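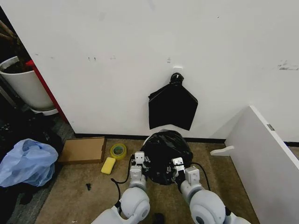 Adholm Floor Pair: two-arm kit for home and shared workshops

Home Kits Arms Grippers Spares Build notes Contact

Search parts and manuals Go

5 min read

The Floor Pair is a kit of two robot arms, two grippers and the parts to mount them side by side. It is meant for people who build at home or in a shared shop and want both arms working low down, on objects that stand on the floor. The usual bench kit is hard to use for this. The arms are too high and the elbows hit the table edge before the grippers get anywhere near the carpet.

The kit comes unassembled. You need hex keys, a small torque driver, a computer with two free USB ports and a solid place to bolt the mount. No soldering is needed. The arm joints are closed at the factory and should stay closed. What you put together is the mount, the wrists, the grippers and the cable run.

What is in the kit

Two arms with joint covers fitted
Two wrist sections
Two grippers with one set of fingertips each
One Geddes low mount with clamps
Two power supplies and two data cables
One bag of cable clips, reusable
Printed build guide, order number 362

Price $3,960, shipping extra. Spare fingertips, longer cables and the tall mount are sold separately. The tall mount doesn't fit the Floor Pair without new clamps, so please don't order it as a replacement for the low one.

Building the mount

Start with the mount on its back. Put both clamps on finger tight, slide the arms in up to the shoulder mark, then tighten each clamp a little at a time, going back and forth between the two bolts. If one side is pulled down first the clamp closes at a slant, and the arm will sit a few degrees off. You can correct for that in software, but it is easier to loosen the clamp and do it again.

Bolt the mount to something heavy. We have had good results with a steel cart with locking casters and with a wall frame made from lumber. A folding table is too light. When both arms reach out at the same time the table will rock, and the grippers will land short.

Leave the wrists off until the shoulders are set. It saves weight and you can get a driver in from the front.

A first job: trash bags

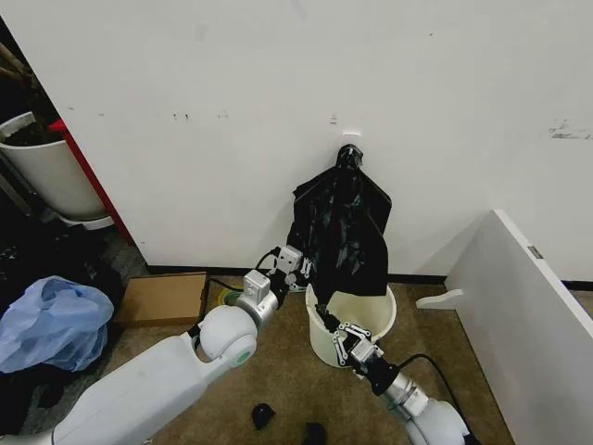

The Floor Pair was tried out at Tosolska, a shared workshop where the members wanted a household job as a test of the build. They picked trash bags. A bag is light and slippery and it changes shape every time you touch it, so a job that a person does half asleep takes a good deal of care from two arms. The bucket stands on the carpet right under a small adhesive hook, with the bag knotted at the top and looped over it. One gripper has the left side of the bag near the middle, and the other is down inside the mouth of the bucket, pinching the lower edge. That second position is the one to plan for when you choose where the mount goes. The wrist has to come in over the rim at an angle with the fingers pointing down, and if the shoulder is too close to the bucket it can't get there.

Move the bucket, not the mount, while you are finding the distance. Once it works, put a strip of tape on the floor so you can set it back in the same spot.

Any round bucket or small trash can will do. A wide rim is a little easier. Very thin bags cling to the fingertips and may need a bit of slack before they let go. The members at Tosolska settled on a plain black bag and stayed with it, mainly to have one less thing changing from day to day.

Setting the grip force

The grippers ship with the force limit set low. Leave it there for film, cloth and paper. For a bag with something in it you can raise the limit one step at a time in the settings page, under Hands. Going straight to the highest step will tear a thin bag, and it will also shorten the life of the pads. The spare pads come in one hardness only. We may add a softer one.
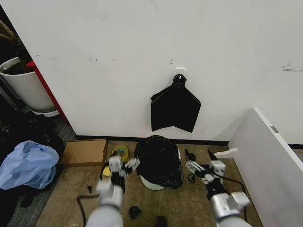

Set the limit for each hand separately. A bag job often wants a firm hand and a loose hand, with the firm one keeping hold and the loose one feeding the plastic along. If both are set firm they pull against each other, and the software will stop the run with a load warning. Press Clear and bring both hands back to the rest position before you start again.

Check the zero position of each gripper after the first 5 runs. The pads bed in a little during that time. After that, once a month is enough for most shops.

Cables

Each arm has a black cable that runs outside the covers. Leave a generous loop at the wrist. A cable that looks tidy with the arm at rest is usually too short when the arm is stretched out, and a short cable will pull the wrist around at the end of its reach. Clip it behind the wrist and again at the forearm, and let the rest lie out to the side, away from where the hands work.

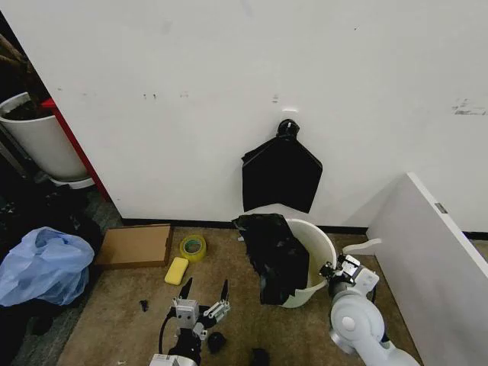
Don't tie the two cables together. It is tempting on a shared mount, but when one arm moves the other gets tugged. If the cables have to cross a walkway, use a floor cover, or run them up and over the back of the mount.

Carpet is fine. It is kinder to a dropped gripper than concrete, and a bucket slides less on it. Watch for lint in the finger joints. A dry paintbrush gets most of it out. Don't use oil on the fingers, which will carry it onto the pads.

Using the kit in a shared shop

Keep people out of reach of both arms while they are powered. The stop button has a long lead so it can be mounted away from the arms, next to wherever the operator sits. Turn off both power supplies before you put a hand between the grippers, even to straighten a bag.

If several people use the same kit, save a settings file for each of them. The file holds the force limits, the rest position and the speed. Speed is the one that gets changed most, and finding it turned up by the last user is an unpleasant surprise.

Parts that fit

Trosum fingertips, short: fit without changes
Trosum fingertips, long: fit, but set the zero position again
Geddes cart plate: fits the low mount with the bolts supplied
Geddes tall mount: needs new clamps, see above

Warranty and returns

The arms are covered for 200 days from delivery. Pads and fingertips are wear parts and aren't covered. An arm with an opened joint cover can't be returned. Kits can be sent back unbuilt in the original box, and the mount may be bolted and unbolted once for a trial fit.

The next batch ships in October. To order, or to ask whether your cart or wall frame will take the mount, use the contact form and include the width and height of the place where it will go.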